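Teaching by Hand: Gallery from the Fornora Workshop
Posted Friday, October 14, 2022

Fornora spent this season collecting hand demonstrations for a set of tabletop tasks. A person holds a gripper, does the job the way they would like the robot to do it, and the recording goes into the training set. The same tasks were also done by remote control, with an operator moving the arm from a second desk. This page covers the hand-held part of the work, with notes on how the sessions were run and what we changed as we went.

The tasks

We kept to 2 kinds of task. The first was picking up a small item and putting it in a tray. The second was taking it out again and setting it down on the table. Both are easy for a person and take only a few seconds. They were chosen for that reason, as one operator can repeat them many times in a sitting without getting tired or careless.

The final count for the season was 1587 recordings. That includes the hand-held runs and the remote control runs together. Runs that were stopped partway were thrown out and are not in the total.

The gripper

The hand-held gripper has two fingers, each on a pivoting link, with a soft black pad on the inside face. The pads do most of the work. Bare plastic slides on smooth items, and operators make up for it by squeezing harder, and then the robot learns to squeeze harder too. With the pads on, a light grip is enough.

Pads wear at the edges first. We look them over at the start of every session and change them when the face is no longer flat. A few loose fibers along the edge do not matter. A pad that has started to peel does, and it gets replaced before anyone records.

The approach

New operators tend to rush the approach. They bring the gripper in fast, stop short, and correct at the last moment. A robot trained on those runs does the same thing, and it looks nervous. We ask people to come in at one steady speed with the fingers already open to the width they need.

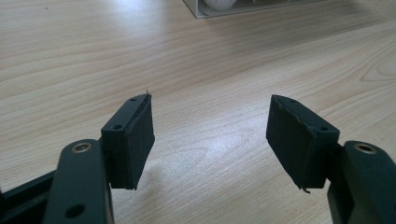 The other common habit is closing the fingers while the hand is still moving. It saves a little time for a person, but it makes the recording harder to learn from. Stop, close, lift. After 6 practice runs most people do it without thinking, and we start recording from there.

Starting positions also need to vary. If every run begins from the same spot, the robot only knows what to do from that spot. Operators at the Yeo site begin each run from a different side of the table and turn the wrist a little each time. The tray is moved between runs as well.

By remote control

Remote control runs were done on the Stalimer station. The operator watches the table on a screen and moves the arm with a pair of handles. It is slower than working by hand, and the first day is mostly spent learning how far the arm can reach before it has to fold back on itself.

The benefit is that every motion in the recording is one the arm can make. With the hand-held gripper, people sometimes twist their wrist in a way the arm has no good answer for. Those runs are checked afterward and removed if the arm cannot follow them.

Operators worked 5 sessions each on the station, with a break between blocks. Depth is hard to judge on a screen, and tired operators push down into the table. We set a soft limit on height after the first week and had far fewer stopped runs from then on.

Checking the recordings

Each recording is played back once by someone who did not make it. The checker marks where the fingers close, where the item leaves the surface, and where it is let go. Anything unclear is set aside and looked at again at the end of the day.

Sarard, our labeling tool, puts the hand-held and remote runs in the same list, so the checker sees both kinds side by side. Sorting by length is a quick way to find trouble. Very long runs usually have a dropped item in them.

Next round

The next round starts in March with the same gripper and new pads. We plan to add a task that needs both hands, and to move part of the remote control work to the Yeo site. More pictures will be added to this page then.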